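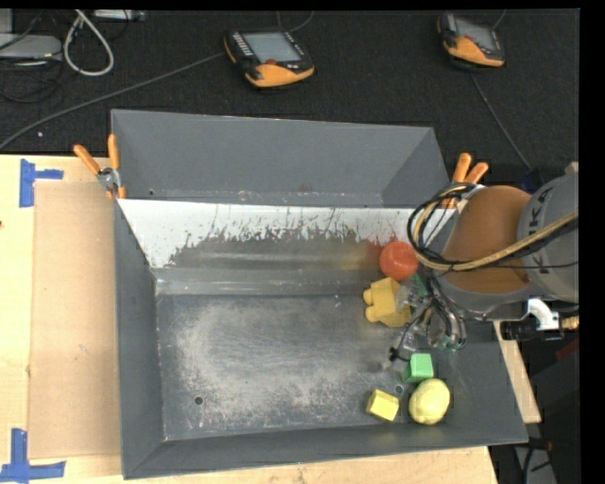

Vekard, March 18, 2022

Workroom inspection – metal bin, table, floor and loose toys

This is the spring check of the sorting table in the Toren room. I used the same list as before, and I wrote a comment under each point where a comment is needed. The marks are: OK, Watch, Repair, Not checked. Please read the comments also where the mark is OK, for in two places the OK has a condition.

1. Bin, general shape
Mark: OK
The walls stand as they should and I found no bend that changes the shape. The tall back panel has small scuffs along the low seam. I passed a cotton cloth along the seam and it did not catch.

2. Bin, white strip under the back panel
Mark: Repair
The paint is worn away along the lower middle part and one sees the bare metal. The edge of the remaining paint is jagged. At the left side the white is still wide, but to the right it is broken in streaks and flecks. I could lift small flakes with my fingernail, and this is the reason for the mark. Flakes can stick to the toys and from there go to hands. Please sand the edge, wipe it, and paint again with the gray metal paint from Wuremeck, or leave the strip without paint if it is smooth after sanding. Both are acceptable to me.

3. Bin, reddish smear on the worn strip
Mark: Watch
There is a faint reddish smear on the worn part, close to the place of the red-orange ball. I do not know if it is color from the ball or the beginning of rust. Wipe it with a damp cloth and write down if it comes off. If it stays, treat it together with point 2.

4. Bin, inside floor
Mark: OK, with condition
Scratched, with large pale patches at the center and the left. It looks bad but I felt no sharp place with the glove. The condition is that the floor is felt again by hand each month, with a thin glove and not with the thick one.

5. Bin, round holes in the floor
Mark: Watch
One small hole is near the lower left and another at the lower right. The rims are smooth. Two things to remember: no small parts under the size of the hole are to be kept in this bin, and no liquid cleaner is to be poured in, for it would run through to the wood. Spray the cloth, not the bin.

6. Bin, upper edges
Mark: Not checked
I had no edge gauge with me. To be done at the next visit.

7. Bin, weight and position
Mark: OK
The table label allows a load of 100 kg and we are far below this. The bin does not rock. It should be carried by two persons, and it should be emptied before.

8. Tabletop
Mark: OK
Light wood, no splinters found by hand. Please do not drag the bin across it – lift it.

9. Floor behind the table
Mark: Repair
Equipment and cables are spread on the black carpet. Dark cables on a black carpet are difficult to see, and I had to look twice where I put my foot. Gather the cables along the wall side and cover them where a person must cross. The equipment which is not in use goes to the shelf. I ask for this to be done before the other repairs, it costs nothing and takes perhaps one short hour.

10. Loose toys and blocks
Mark: OK, with condition
Comments one by one:
Red-orange ball – glossy surface, no cracks felt. See point 3 about the color.
Yellow toy figure – the two round knobs on its side are firm when I pull. If one becomes loose, the figure goes out.
Light green block – corners good.
Yellow rectangular block – corners good.
Pale yellow piece, shaped like a lemon – no bite marks, no tear. Some visitors may take it for real fruit, so keep it away from the lunch table.
Dark green piece – not checked in detail.
The condition is that all pieces are washed with mild soap and dried before they go back to the bin after the paint work.

11. Cleaning products
Mark: OK
The bottle is closed and has its label. It is stored apart from the toys. The order number on the carton is 1777, if somebody must buy the same again. The content is 375 ml, so one bottle is enough until summer.

12. Papers
Mark: Watch
The bin sheet from Krishnan is in the folder, but the page with the paint type is missing. Without this page I can not say which paint was used on the strip. Please ask the supplier for a copy and put it behind the first page.

Order of work
First point 9, then points 2 and 3 together, then the washing from point 10. Point 12 can go in parallel. Do not use the bin between the sanding and the end of the drying time which is printed on the paint can.

Next check: May. I will bring the edge gauge for point 6 and look at the dark green piece also.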